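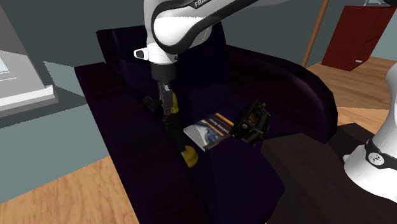 Escena del sillón en simulación, con el brazo sobre el objeto negro y amarillo.

Cómo ajustar la aproximación y el cierre de la pinza sobre superficies blandas en simulación

Guía para usuarios de Flititz
Texto: Mayu Kikuchi. Revisión: Hubert Zalewska.

Esta guía explica cómo preparar y depurar una tarea de agarre sobre un asiento con reposabrazos usando Flititz, nuestro planificador de tareas, y Skirkine, el módulo que propone los agarres. Se da por hecho que ya tienes instalados los dos paquetes y que has completado el tutorial de la mesa. Si vienes de ese tutorial, la diferencia principal es que aquí el objeto no está despejado: queda junto a la cara interior del reposabrazos izquierdo y la pinza tiene que bajar casi en vertical por un hueco estrecho.

Qué necesitas

Flititz con el complemento de escenas domésticas.
Skirkine compilado con soporte para nubes de puntos.
El paquete de escenas Dalholm. Los ejemplos usan la escena sillon_02.
Un simulador con el brazo cargado y el controlador de impedancia activo.

No hace falta tarjeta gráfica para la planificación. Para generar las imágenes de la cámara sí conviene, sobre todo si vas a lanzar muchos episodios seguidos.

Paso 1. Cargar la escena y fijar la semilla

Abre una terminal en la carpeta del proyecto y lanza:

flititz escena cargar dalholm/sillon_02 --semilla 9

La semilla controla la posición de los objetos del asiento. Usa la misma durante todo el ajuste. Si la cambias entre una prueba y otra no sabrás si la mejora viene del parámetro o de que el objeto ha caído en un sitio más fácil.

Comprueba que el brazo arranca en la postura de reposo y que el visor no muestra contactos activos. Si aparece un contacto entre la base y la superficie marrón en la que se apoya, actualiza el paquete de escenas; la versión antigua tenía la malla de colisión unos milímetros más alta que la visual.

Paso 2. Revisar las mallas de colisión del sillón

El error más frecuente en esta tarea no está en el planificador. Las mallas de los muebles se simplifican al importarlas, y un sillón con un reposabrazos curvo sale muy perjudicado: la envolvente convexa de todo el mueble rellena el hueco del asiento y el planificador cree que ahí dentro no hay sitio.

Para ver la malla que usa de verdad el planificador:

flititz ver colision --cuerpo sillon

Si el asiento aparece tapado, hay que descomponer la malla en piezas convexas:

flititz malla descomponer sillon --piezas 100

Cien piezas son más que suficientes. Con menos, el borde interior del reposabrazos queda escalonado y se pierde justo la zona que nos interesa. Con 300 el resultado apenas cambia y la comprobación de colisiones se vuelve lenta.

Guarda la malla descompuesta con la escena. Flititz no lo hace solo al cerrar.

Paso 3. Segmentar el objeto

El objeto que se quiere coger es negro y amarillo, y el sillón es de un morado muy oscuro. En las zonas amarillas la segmentación por color funciona sin problemas. En el tramo central negro se confunde con la tapicería, y es habitual que la máscara salga partida en dos trozos.

Hay dos maneras de resolverlo.

La primera es usar la máscara de instancia que da el simulador. Sirve para ajustar el resto de la cadena y es la que recomendamos mientras se trabaja en los pasos siguientes:

percepcion:
 mascara: simulador
 objeto: objetivo

La segunda es la que tendrás que usar al final, porque fuera del simulador no hay máscara de instancia. Consiste en combinar color y profundidad, y unir los trozos que compartan dirección principal:

percepcion:
 mascara: color_profundidad
 unir_fragmentos: si
 angulo_max_union: 9

El ángulo está en grados. Si lo subes mucho, el algoritmo empieza a unir el objeto con el canto del reposabrazos, que corre casi en la misma dirección.

En el asiento hay también un libro o revista, tumbado, y un objeto negro de forma angulosa que toca una de sus esquinas. Los dos entran como obstáculos. No los quites de la escena para ir más deprisa: el segundo comparte tonos oscuros con la parte central del objetivo, y es un buen caso para detectar máscaras que se desbordan.

Paso 4. Generar candidatos de agarre

Con la máscara lista, pide candidatos a Skirkine:

skirkine proponer --objeto objetivo --candidatos 300

El programa devuelve una lista ordenada por puntuación. Es normal que se descarte la gran mayoría. En nuestra prueba con la configuración de fábrica quedaron descartados 299 de los 300, y el único que sobrevivió tenía un dedo rozando el reposabrazos. Si te pasa lo mismo, la causa suele ser el cono de aproximación.

De fábrica, Skirkine muestrea direcciones en toda la semiesfera superior. En una mesa tiene sentido. Entre dos reposabrazos, casi todas esas direcciones acaban con la muñeca dentro del mueble. Restringe el cono:

aproximacion:
 eje: vertical
 apertura: 20
 distancia_previa: 0.12

La distancia previa es la separación, en metros, entre la pose de preagarre y la de agarre. Tiene que dejar la punta de los dedos por encima del reposabrazos. Si la pose previa ya está dentro del hueco, el planificador de movimiento libre tendrá que entrar en él sin la restricción de línea recta, y las trayectorias salen raras.

Paso 5. Orientar los dedos

Este paso se olvida con facilidad. Aunque la pinza baje en vertical, queda libre el giro alrededor de ese eje, y de él depende dónde acaba cada dedo.

Si los dedos se abren en perpendicular al reposabrazos, uno de ellos tiene que meterse entre el objeto y la tapicería. Cuando el objeto está pegado, no cabe. Dos opciones:

Girar la pinza para agarrar por un extremo, con los dedos abiertos a lo largo del reposabrazos. Requiere que esa parte quepa en la apertura máxima.

Mantener la orientación y desplazar el agarre hacia un tramo que esté más separado del reposabrazos.

Skirkine prueba las dos si se activa la búsqueda de giro:

giro:
 buscar: si
 paso: 15
 holgura_dedo: 0.004

La holgura es el espacio mínimo que se exige a cada lado de un dedo. Con cuatro milímetros se puede trabajar en simulación. Para el robot real usamos el doble, por el error de calibración de la cámara.

Paso 6. Planificar el descenso

Divide el movimiento en dos tramos y planifícalos por separado:

1. De reposo a preagarre, movimiento libre.
2. De preagarre a agarre, línea recta cartesiana.

En el segundo tramo hay que vigilar la muñeca además de los dedos. El respaldo sube por detrás y, según la configuración del codo, la articulación puede acercarse demasiado. Pide al planificador que conserve la solución de cinemática inversa del preagarre:

flititz plan descenso --mantener-rama

Sin esa opción el brazo puede cambiar de rama a mitad del descenso. En el visor se reconoce por un salto brusco del codo – en la gráfica de articulaciones se ve todavía mejor.

Reduce también la velocidad del tramo recto. Un valor razonable para empezar es la cuarta parte de la velocidad libre.

Paso 7. Configurar el contacto y el cierre

El asiento está definido como cuerpo deformable aproximado, es decir, rígido con una capa de contacto blanda. Si la capa es demasiado blanda, los dedos se hunden y arrastran el objeto al cerrar. Si es demasiado dura, el controlador rebota al tocar el cojín.

Empieza con los valores del perfil tapiceria y cambia solo la rigidez. Mueve el parámetro en pasos pequeños y mira la fuerza vertical en la muñeca durante el último centímetro. La curva debe subir de forma continua. Si ves dientes de sierra, baja la rigidez o reduce el paso de integración.

Para el cierre, activa la detección por corriente y no por posición. El grosor del objeto cambia de un extremo a otro y una posición fija solo valdría para un punto.

Paso 8. Lanzar una serie

Cuando un episodio suelto funcione, quita la semilla y lanza una serie:

flititz serie --episodios 100 --guardar-fallos

Los fallos se guardan con el estado completo del simulador. Se pueden reabrir en el instante en que se produjeron:

flititz fallo abrir 1

Clasifícalos antes de tocar nada. En Ichikawa, nuestro banco de pruebas interno, usamos cuatro etiquetas: máscara, candidato, trayectoria y contacto. Si una de ellas domina, vuelve al paso correspondiente. Cambiar varios parámetros de grupos distintos a la vez sale caro, y luego hay que deshacerlo todo para saber cuál hizo efecto.

Problemas conocidos

El planificador devuelve «sin solución» al instante. Casi siempre es la malla del sillón. Repite el paso 2 y comprueba que la escena se ha guardado.

La máscara incluye parte del reposabrazos. Baja angulo_max_union. Si sigue igual, revisa la luz de la escena: las franjas de sombra cambian el tono de la tapicería, y el filtro de color está ajustado para luz uniforme.

El objeto sale despedido al cerrar. Suele haber interpenetración en la pose de agarre. Sube la holgura de los dedos o reduce la velocidad de cierre.

La pinza se detiene a mitad del descenso. Mira el umbral de fuerza. El valor de fábrica está pensado para mesas y salta con el primer roce lateral.

Los cambios en el archivo de aproximación no tienen efecto. Skirkine guarda los candidatos en caché. Ejecuta skirkine limpiar y vuelve a proponer.

La versión de julio del complemento de escenas cambió el nombre de varios cuerpos. Si tus archivos son anteriores, sustituye butaca por sillon en todas las rutas de configuración.

Última actualización: miércoles, 4 de enero de 2023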